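How to Line a Small Trash Bin So the Bag Stays Put

I have been meaning to write this one up ever since my sister-in-law Modupe stayed with us in February and asked, very politely, why the bag in our kitchen bin never falls in. Hers does it every other day. She drops in a banana peel and down goes the whole thing, and then somebody has to fish it out with two fingers. If that sounds like your house, pull up a chair, because the fix takes less time than making toast.

First, the bag. Most people buy too small. Take a soft tape measure and go once around the top of your bin, then divide by two. Our old round one from Fivel measures 27 inches around, so a bag that lies 14 inches wide when flat just barely fits, and I like to go up a size from there. You want enough extra to fold over generously – a stingy little fold is what lets go first.

Next, wipe the bin out and let it dry. I do mine with dish soap and warm water and leave it upside down on the back step while I have my coffee.
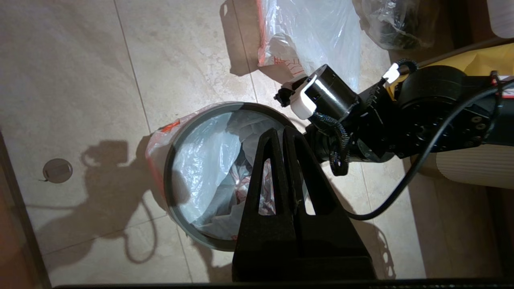 Opening the bag is the part everybody rushes. Shake it out over the floor, holding both sides of the mouth, until it puffs up with air, and then lower it in and press the bottom down with your hand so it touches all the way around. Don't worry about getting it smooth. A thin white liner will always crumple against the sides, and it holds trash just as well with the folds in it. What matters is the edge: bring it up over the rim and let it hang down on the outside, the way the strip with the orange-red print does on the left side of this one. Go all the way around, a hand's width at a time.

Now for the snug part. Gather the slack at one side, give it a twist, and tie it in a small loose knot just under the rim. If your bags tear easily, a big rubber band around the outside does the same job and you can use it for months.

Last of all, drop a few fresh bags in the bottom of the bin before you put the liner in, so the next one is waiting when you take the full one out. I learned that from my neighbor Garba and I think of him every trash night!

Comments

Éabha Ó Gríofa: The knot worked for me, but I had to buy the larger bags first. Thank you for the measuring tip.

Volodymyr Kostiuk: Does this work on a square bin? Mine has rather sharp corners.

Temitope Babalola: Volodymyr, it does, just start at one corner and do the opposite one next – and go gently, they can snag.

Contact | Copyright Temitope Babalola | Back to top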